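Flinoder
Products / Grippers / Two-finger / Wevum W2

Wevum W2 Two-Finger Gripper, Wide Housing

Item 83-W2
Availability: ships in October
Simulation model: included with purchase, also available separately

The Wevum W2 is an electric two-finger gripper for small parts. The fingers hang from a wide crossbar housing and close toward each other at the tips, so the contact area stays small and parts lying close to a fixture can be reached from above. It fits the standard Flinoder wrist plate and takes its power and signals through the arm.

Use it for pins, short rods, vials, battery cells and similar parts. For boxes or flat sheet parts, look at the Amow parallel gripper or one of the suction tools.

What's in the box

W2 gripper with angled fingers
Wrist plate and screws
Connection cable
Spare fingertip pads
Download code for the simulation model

Specifications

Drive: electric, single motor
Finger type: angled, replaceable
Grip settings: 5
Recommended part diameter: up to 13 mm
Inspection interval: 4000 cycles
Control: Flinoder controller, or any controller with a free serial port

Comparing the W2 with other grippers

Amow parallel: The jaws stay parallel over the whole stroke. Better for parts with flat sides and for anything that has to be centered. Needs more room on both sides of the part.

Kubíček three-finger: Best for round parts standing upright. Slower to close, and too bulky for most trays.

Wevum W2: Best for small parts lying on their side in a slot or cradle. The fingers are slim but the housing is wide, so check for posts and tall fixtures next to the pick point.

Trying it in simulation

The simulation model lets you test reach and clearance before you order. It comes with the gripper, a generic arm, a table and a simple pick task with small cylinders and a holder. The Amow and Kubíček models load into the same task, and you can run all three with one script.

Contact settings are in a separate file. Start with the default friction value and lower it if your parts are polished. Grip force in the model is approximate and should be checked on the real tool.
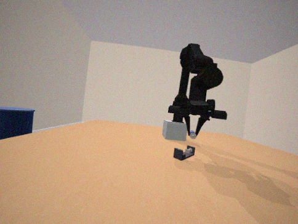 W2 model in the cylinder task, with one cylinder between the fingertips and a second in the dark holder.

Mounting notes

The housing extends farther on one side of the wrist than on the other. Set the tool rotation so the long side points away from walls and camera posts. After mounting, run the open and close routine once with no part in the fingers, then save the tool offset in the controller.

Accessories

Straight fingers, pair
Soft fingertip pads, pack of 5
Adapter plate for Kubíček arms
Extension cable

Returns

Unmounted grippers can be returned in the original box. Fingertip pads and opened simulation licenses cannot be returned.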